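Event Planning Basics
Handout 4: Seating Plans and Table Layout for Receptions

Last session we got as far as the guest list, and a few of you asked whether you could start on the seating before the replies are in. Yes, please do! Seating is one of my favorite parts of the whole course. It's where a list of names starts turning into a party, and you'll enjoy it much more if you aren't doing it at midnight two days before the wedding.

We'll work with the Kosel reception from the workbook all the way through. The couple have 187 guests, the venue is the Rutherford barn, and the date is in October, so assume the doors to the yard are shut by evening and everybody is indoors for dinner and dancing.

1. Start with the room

Get the floor plan from the venue and check it yourself with a tape measure. Plans go out of date (the Rutherford one still shows a bar that moved years ago). Draw the room to scale on squared paper and mark these before you place a single table: doors, fire exits, power outlets, the kitchen door, the dance floor, the band.

The Rutherford floor is 3000 square feet. That sounds huge, and then you take out the dance floor, the buffet and the gift table and you start to feel the squeeze — which is exactly the moment when a scale drawing earns its keep.

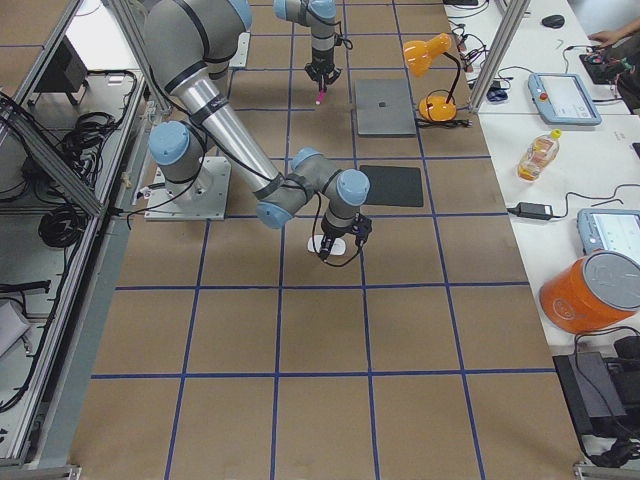 Blue tape on brown paper, laid out in squares.

2. Count tables, then count again

The Kosels want round tables of ten. Divide 187 by ten and you get 18 full tables with seven people over, so you need 19. Don't squash the last seven in among the others. Spread the gaps so that several tables have nine, and you'll have somewhere to put the cousin who replies late.

Leave room for a server to pass behind seated guests. Chairs get pushed back during the speeches, so test the gap with someone sitting down, leaning back and looking comfortable. Wheelchair users need a wider path, and it should run all the way to the table, the restrooms and the dance floor.

3. Group people before you place them

Write each household on a slip of paper. Sort the slips into piles: family on each side, school friends, work friends, neighbors. Only then start making tables. I love this stage! You'll spot lovely matches, like the two gardeners from opposite families who have never met.

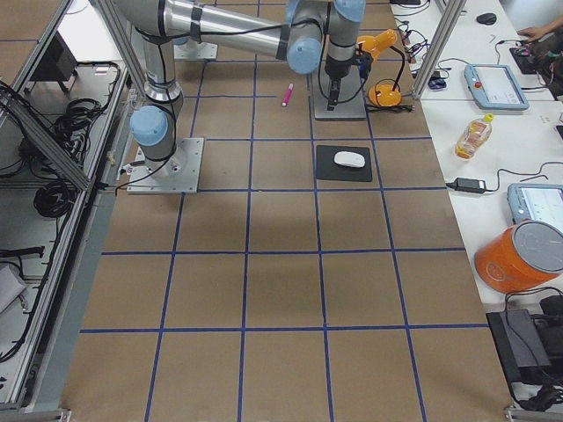

Geltiris, on the course message board, wrote: "I tried the slips with my sister's list and got stuck on the divorced parents. Do they each host a table, or do I put them both at the top one?"

Great question, and it comes up every term. Ask the couple first, in private, and then ask each parent. Two host tables at the same distance from the couple works beautifully in most families. It also gives each side a table of their own people to relax with.

A few more points on placing:

Older guests away from the speakers, close to a door.
Small children beside their parents, with a clear run to the exit.
Teenagers together if they know each other, otherwise with family.
The band and the photographer get a meal too, so give them seats.
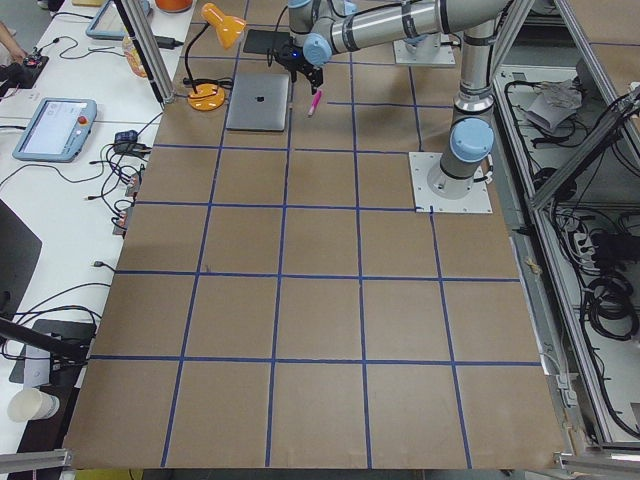 4. Putting the plan on show

For a guest list this size, use an alphabetical chart. People find their own name in seconds, whereas a chart sorted by table has them reading every table in turn while a line builds up behind them. Set it up where guests have drinks in their hands, well clear of the doorway.

Tredel, the practice template in your course folder, will print the chart and the place cards from one list. Change a name once and both are corrected. Allow 30 minutes to proofread, out loud, with a second person.

For next time

Draw the Rutherford room to scale with all 19 tables, the dance floor and the buffet. Bring your slips as well, sorted but not glued — we'll be moving them.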